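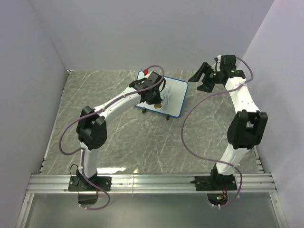 Figure 2. Small whiteboard with a blue border, lying on a marble-patterned work surface.

Home | Issues | Sections | References | Cite | Next section

4. Erasable boards as short-lived records

4.1 Scope

Section 3 dealt with records that are meant to last: ledgers, delivery slips, and the printed schedules kept in binders. This section deals with writing that is meant to be removed. We use the term short-lived record for any entry placed on an erasable surface in the course of work and expected by its writer to be wiped within the same shift or the next. The boards in question are small, light, and easy to move (Figure 2 shows the general class). Large wall-mounted boards were excluded, as their contents were mostly fixed headings and changed too slowly for the method used here.

Observations were made at two sites. The first, Dolska, is a wholesale bakery with overlapping shifts. The second, Dineck, is a parts counter serving walk-in and telephone customers. At both sites staff had used small boards before the study began, and no boards were added or taken away by the authors. Entries were copied by hand onto coding sheets at the start and end of each shift, and the sheets were then typed into Sastine, the same coding software used in Section 3. Entries written and wiped between two visits were missed. The counts below are therefore lower bounds.

4.2 Coding

A total of 1,527 entries were copied. An entry was defined as one continuous piece of writing by one hand with a single topic. Where a second person had changed a figure or crossed out a word, the change was coded as an edit to the existing entry and did not start a new one. Lists were harder to treat. A list written at one time was coded as one entry, while a list that grew during the shift was split at each visible change of hand or ink. This follows Bahrami's rule for kitchen notebooks, with the difference that Bahrami could use page order as a check and we could not.

Each entry was given one main function: quantity, instruction, reminder, contact, or other. Drawings, tallies without labels, and writing too faint to read were placed in other. Both authors coded the Dolska material separately and settled differences by discussion. The Dineck material was coded by the second author alone, and the lack of a second coder is a weakness for that site.

4.3 Results

Quantities formed the largest single group, with 519 entries. Most were bare numbers with one or two letters beside them. At Dolska the letters stood for a product or a rack position; at Dineck they stood for a bin. Staff at both sites read these without difficulty, but staff from one department often could not read the entries of another. The short forms were local to the people who shared a board and were not written down anywhere else that we could find.

Instructions were less common but longer, and tended to carry a name. Reminders rarely did. Several staff explained that a reminder was "for whoever is standing here," and that adding a name would make other people ignore it. Contact entries – mostly telephone numbers – stayed up longer than any other kind. In many cases the number remained after the matter was closed, and new entries were written around it until the usable space was reduced to a strip along one side.

Removal followed a clear pattern. Writers wiped their own quantities promptly. They were slow to wipe the instructions of others, even when the work was plainly finished. At Dineck the usual practice was to draw a line through another person's entry and leave the wiping to that person. At Dolska, where the shifts overlap, the incoming shift waited until the outgoing shift had gone and then cleared the board in full, contact entries excepted.

4.4 Position and handling

Position had some bearing on content. Boards kept flat on a counter collected more quantities, and boards propped upright collected more reminders. We do not treat this as a causal result. Staff chose where to put the boards, and a board used for counting may be laid flat for ease of writing. Smudging was a problem mainly for flat boards, where sleeves passed over the surface. Left-handed writers at Dolska had adopted the habit of starting at the bottom edge and working up, which made the order of entries hard to recover afterward.

The short-lived record thus differs from the ledger in two respects relevant to Section 5. Its authority depends on who is nearby to explain it, and its removal is itself a message. A cleared board was read at Dolska as proof that the handover was complete, although no written procedure said so.

Comments (2)

Kieran Holroyd
Were crossed-out entries at Dineck counted once or twice if someone rewrote them below? The rule in 4.2 could be read either way.

Bo-ram Ban
Twice, if the rewrite was a separate piece of writing. Will reword 4.2 in the next version.

Contact the editors | Copyright the authors, Oct 8, 2025 | Back to top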